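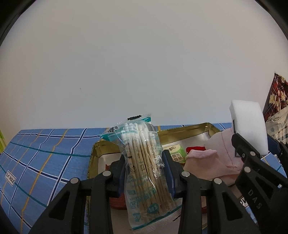 Jenura, the homewares and personal care retailer, will begin selling cotton swabs with wooden sticks in all 227 of its stores, replacing the last plastic-stemmed line on its shelves.

The swabs are made by Dotix and come in a clear bag with a crimped top and teal-green edging. Jenura began trialling them in January at two stores, and the company said sales held steady through the changeover.

Ilona Jakab, who buys bathroom and first aid products for the chain, said the bag had been chosen over a rigid tub to save shelf space and keep the price down. Customers who already own a jar or tin for their swabs had asked for a plain refill, she said.

"People were buying the tub, emptying it into something nicer at home and throwing the tub out," Jakab said. "A bag does the same job and takes up less of the cupboard."

The bags will sell for $4, the same price as the plastic-stemmed packs. A two-pack will follow later in the year.

Some shoppers in the trial told staff that the wooden sticks felt stiffer than the ones they were used to. Damilola Odukoya, product manager at Dotix, said the company had heard the same comment from customers who use the swabs for make-up, and that most of them preferred the firmer stick for that purpose. Craft customers have also taken to them for touching up paint and cleaning small parts, she said.

Odukoya said the outer bag is still plastic film. Dotix has tested paper packets, but they tore when the sticks were packed upright, and buyers wanted to be able to see the cotton tips before paying. The company is working on a heavier paper with packaging supplier Parnon and has not set a date for the change.

Stores will sell through their remaining plastic-stemmed stock before putting out the new bags, so smaller locations may be a few weeks behind. The swabs will be shelved with cotton rounds and cotton balls in the bathroom aisle, and online orders open on April 13, 2024.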